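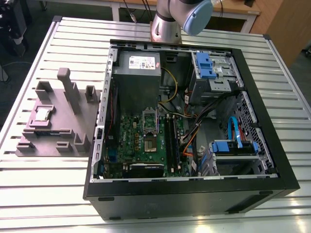 Cell 4 before the start: processor in its cradle on the fixture, socket open.

Setting up the processor cell after a fixture change

This page is for people who look after the Durnance cell, where the arm puts a processor into the socket of a desktop computer. Do these steps each time the printed fixture was removed from the table.

First, put the fixture to the left of the case and bring its right edge close to it. Tighten it by hand only. Then lay the case flat on its side, push the cables away from the socket, and open the retention frame fully. If the frame is only half open, the finger will touch it on the way down.

Now teach the cradle point again. Use speed 20 in the Flisum menu and save the point under number 46. Do not copy the old point, even if the fixture looks the same.
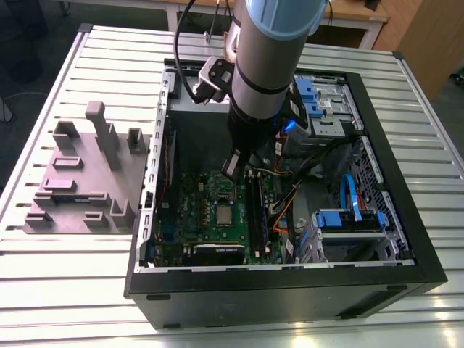 The socket point is the one that takes most patience. I teach it with the arm slow and I look from two sides, because the space is narrow. With the fingertip just above the motherboard, check that the wrist modules stay clear of the drive bay with the blue latch, and that the thick black cable on the left of the wrist still has a free loop. When you are satisfied, save the point and run the program one time without a processor.

If error 574 comes, the gripper did not reach its closed position. Clean the fingertip with a dry cloth and start again from the home position.
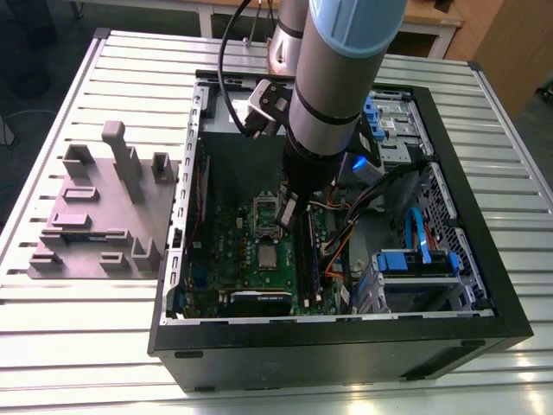
Gion Plattner wrote to me that he prefers to teach the socket point first and the cradle point second, as the case moves more easily than the fixture. I tried his order and it works too, but then you must not push the case any more when you teach the cradle.

Encarnación Cabello, 2018-11-10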